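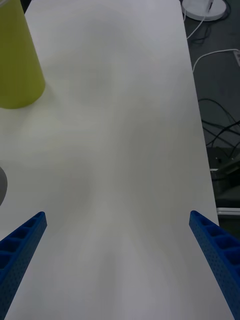 What should be done first when a gripper stops closing in the middle of a run?

Press the stop button, wait for the arm to hold still, and write down the time before touching the fingers or the cable.

I am setting down the particulars of a fault that occurred at our bench on 3/29/25, as several readers have written to ask why the Movby trials were put on hold. The account below is my own and has been read by Carla Sayegh and Majdi Nseir, both of whom were present.

The arm was running a pick-and-place program of 700 cycles. At cycle 13 of the second block, the gripper received a close command and did not respond. The arm carried on with the rest of its motion. It lifted, traveled to the drop point, opened fingers that were already open, and reported the cycle as complete. It did this for 8 cycles before Ms. Sayegh noticed and stopped the run.

No person was hurt and no equipment was damaged. I nevertheless regard the event as a safety matter. A controller that reports success without checking finger position could just as easily report an open gripper when the fingers are closed on something, including a hand.

Mr. Nseir examined the hardware the same afternoon. The finger motor was sound. The fault was traced to the connector at the wrist, where one pin had worked partly out of its housing. With the wrist turned past a certain angle, the cable pulled on the connector and the signal dropped. With the wrist turned back, contact returned, and for this reason our bench test at the home position had shown nothing wrong.

A second fault lay in the software. The Zukitz driver we use has a timeout for gripper replies, set in milliseconds. Ours was set to 2000, but the handler behind it only wrote a line to the log. It did not stop the arm. I wrote that handler in January and the omission is mine.

The following changes have been made. The connector has been replaced with a locking type and the cable has been given more slack at the wrist. A missed reply from the gripper now stops all motion and requires a manual reset. Finger position is read after every open and close command and compared with the value expected.

Ruoxi Kang has asked that the full block be repeated with the wrist at both ends of its range before the trials resume. I have agreed to this, and the log will be posted when the block is finished.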